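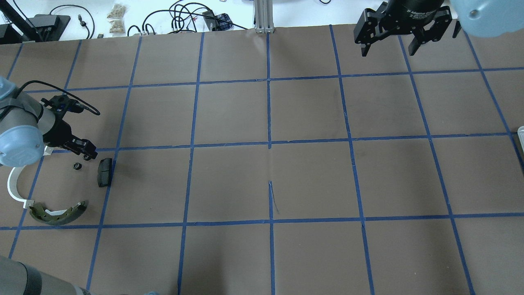

*Photo: Zarnent workshop, Erkthorpe.*

## Is a taped paper grid on the bench worth the bother for sorting brake parts?

I've been told by more than one person that the way to keep old brake parts straight is to cover the bench in brown paper, run blue masking tape across it in squares, and give each part its own square. Pads in one, shoes in another, nuts and bushings wherever they fit.

I'm not convinced. We sort what comes off cars before deciding what gets kept, and the mix-ups I've seen were down to people not writing anything down. A square with no label is just a square. The paper creases as well, and anything heavy leaves scuffs on it.

The other thing is space. The grid eats the whole bench, and in February I gave up and went back to trays for a fortnight. Trays stack.
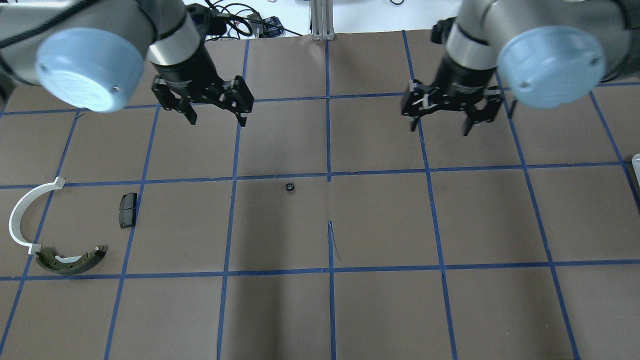
Then there are the small bits, which end up spread over one side while the other squares do nothing. I could make the squares smaller, but a drum shoe wants room, and it's curved, so it never sits neatly inside a line anyway. Rangel sell a printed mat for this sort of thing and I don't fancy paying for one until someone persuades me the idea works at all.

So: does anybody keep this up for longer than a month? And what do you do about the tape?

*Asked May 5, 2024 · 3,773 views*

---

### Answer 1 (accepted)

It works if you stop treating it as storage. I use mine for laying out one axle at a time, then it gets cleared. Left side of the bench is left side of the car, front row is front. Pencil that on the paper before you start.

Your doubt about labels is fair. Write straight on the paper, next to the part. When it's too scribbled on, change it. A roll lasts me up to 200 sheets at bench length, so I don't fret over it.

Tape is the weak point. It nicks, the ends fray, and where two strips cross it starts to lift if you drag metal over it. Lift parts, don't slide them. I wouldn't bother getting the lines dead square either — a bit skewed does no harm.

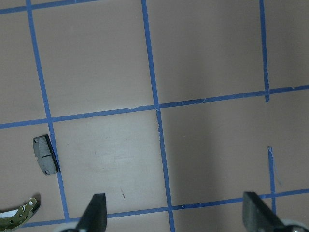 **Sistberg** replied: Dragging is what ruins it, agreed, but I'd go further and say skip the tape altogether. A thick marker and a long ruler gives you the same lines and there's no edge to catch. I did 8 squares that way and haven't had to patch one.

Marker is fine until you want to move a line. I change mine depending on the job, so tape suits me.

---

### Answer 2

just use egg boxes

---

### Answer 3

I'm with the asker, mostly. We tried a grid for three weeks. It looked tidy and people liked it, and I still found a pad put down in the wrong square because whoever it was had their back to the light. Nothing about tape stops that.

What I'd keep is the paper. Dark parts show up on plain brown better than on our old stained bench top, and you can bin it after. Smooth it out first, because a small nut will find a wrinkle and sit in it. If you do tape, go for bigger squares than you think you need, and leave the far edge clear.
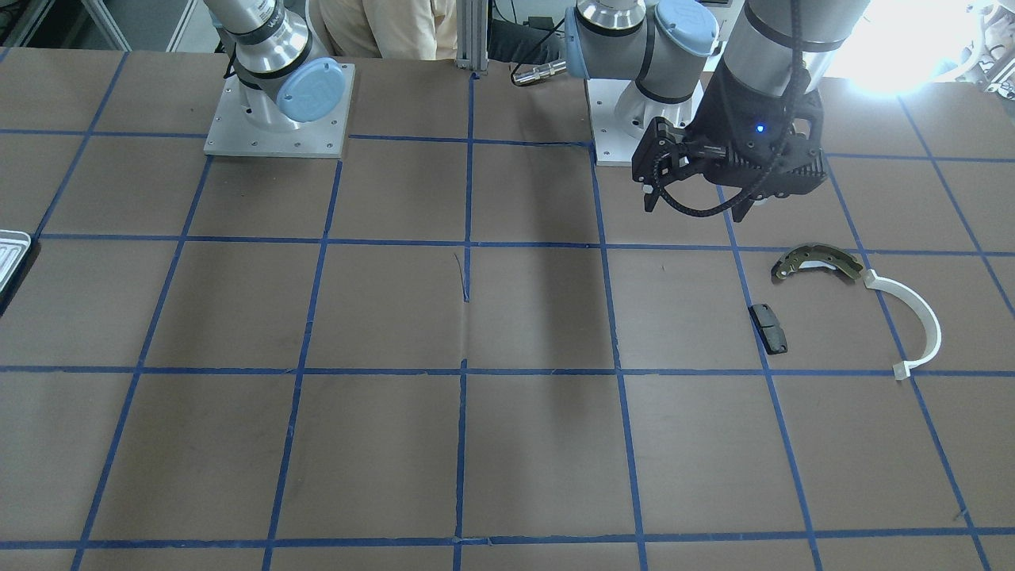
One commenter asked whether the paper wants sticking down all the way round or only at the corners, having had a sheet creep every time a drum was set on it. All the way round, I'd say. Corners alone let the middle ruck up, and then you get a crease that never comes out.

I still think a notebook would do more for you than the lines.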